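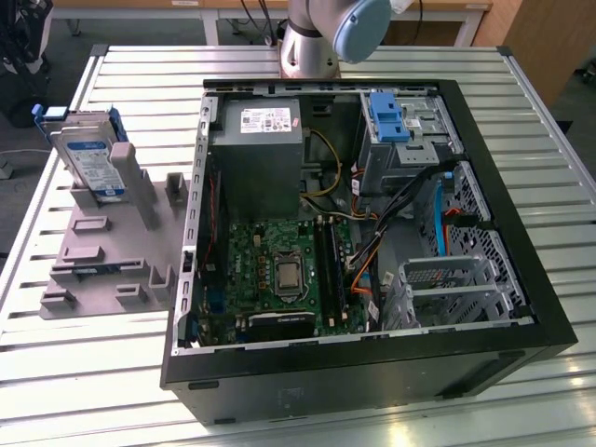 Home Forums Tabletop GM Corner Search Log in

Splitting the party for a whole session: am I about to ruin my campaign?

Posted 2021-09-23 by Cường Phùng

Longtime lurker, first time asking for help, because my players have finally done it. Five of them, level six, homebrew city called Stasbridge. Last session ended with them voting to split up. Two are going to the opera to talk to a duchess. Two are going into the sewers under the opera. One is staying at the inn because, and I quote, "somebody should watch the horse."

They do not own a horse.

My plan is to run it all as one session, cutting back and forth every ten minutes or so. My partner says it will be four people watching one person talk, over and over, until somebody gets out a phone. Has anyone pulled this off? I have the duchess written up, I have the sewer mapped, I have nothing at all for the inn.

----

dicebagdora wrote:

Don't. I'm serious. Tell them out of character that the split costs you twice the prep and gets each of them a third of the play time. They're adults, presumably. Ask them to pick one building.

I ran a split like this in March for my Zavala game and the sewer half finished their bit in fifteen minutes and then spent two hours rating sandwiches. I can still tell you which sandwich won.

----

old_grognard_pete wrote:

Disagree with Dora, as is traditional.

Splitting is fine if you cut on the question and never on the answer. Duchess says "and what exactly were you doing in my husband's study?" Cut to sewers. Sewer player puts her hand on the door and it's warm. Cut to inn. Ten minutes is far too long, by the way. Three or four. Get a kitchen timer if you have to.

The inn is your best location and you don't know it yet. Put the villain at the next table.

----

dicebagdora wrote:

Pete, your group has been together since the Bronze Age and would clap if you read them the phone book. Most tables aren't that.

----

old_grognard_pete wrote:

We did do the phone book once. It was a cipher. Page 503.

----

Kolbrún Sveinbjörnsson wrote:

Something between the two of you has worked for me. Give the players who aren't in the scene somebody to play. When my group split, I handed out index cards. The ones who weren't at the trial got to be the judge, the bailiff and a very tired court reporter. Each card had a name, one thing they want and one thing they won't say. That was all.

It takes work off you too. You only have to be the duchess. Somebody else can be her awful nephew.

One warning: your loudest player will want the nephew. Give it to your quietest one. Ours barely spoke for the first year of the campaign, and as the bailiff she held three people in contempt and fined one of them for his hat.

----

mothballs wrote:

Index cards are great until the guy playing the bailiff decides the bailiff is secretly a lich. Speaking as the guy.

----

Kolbrún Sveinbjörnsson wrote:

Write "is not a lich" on the card. I started doing that after the second lich.

----

Cường Phùng wrote:

OK, this is already more useful than the chapter on pacing in the Metix rulebook, which says "keep things moving" and then has a full-page drawing of an owl.

Question for Pete: how do you deal with combat on short cuts? If the sewer pair get in a fight (they will, one of them is a barbarian and the sewer contains things) do I cut away mid-round?

----

old_grognard_pete wrote:

End of every round, yes. One round of sewer, one beat of opera, one beat of inn. Treat the duchess conversation as if it has initiative. The opera people will start talking faster without being told to, because they can hear how the fight's going. Their characters can't. Let them enjoy that.

Keep the fight small. Two players against a proper boss takes forever and might kill one of them while the rest are eating canapés.

----

tess_of_the_dungeonvilles wrote:

I'd go the other way and not have a fight in the sewers at all. Give them something to find and a reason to carry it upstairs at a terrible moment. Then your split lasts an hour and ends with a barbarian climbing out of the orchestra pit with a corpse over one shoulder. Everyone's in the same room again and you didn't have to ask anybody to be.

----

dicebagdora wrote:

Fine, I'd sit through that one. An hour I can live with. My objection was to a whole evening of it.

----

skornico_fan52 wrote:

The Skornico adventure with the lighthouse does this. Three groups, three floors, and the clock strikes every time you change groups. Worth stealing the clock even if you don't run the rest. The rest is mostly stairs.

----

mothballs wrote:

How is the horse

----

Cường Phùng wrote:

We played! Sorry, should have come back sooner.

I took the corpse from Tess, the cards from Kolbrún and Pete's short cuts. The kitchen timer lasted twenty minutes before my partner hid it. The cutting itself was fine once I stopped apologizing every time I did it. The opera scene dragged in the middle, and I think Dora's right that I'd have lost them if it had gone all night. We were back together by the first break.

The quiet player got the nephew. He is now engaged to the duchess's bodyguard and I have to work out what that does to the succession.

As for the inn, I put the villain at the next table. He and the player got along very well. They bought a horse together.

----

old_grognard_pete wrote:

Which of them is keeping it?

----

Cường Phùng wrote:

That's next session. Dora, they want to split up to decide.

----

dicebagdora wrote:

Ham and mustard, for the record. Pack some.

Last updated by moderator: thread moved from General to GM Corner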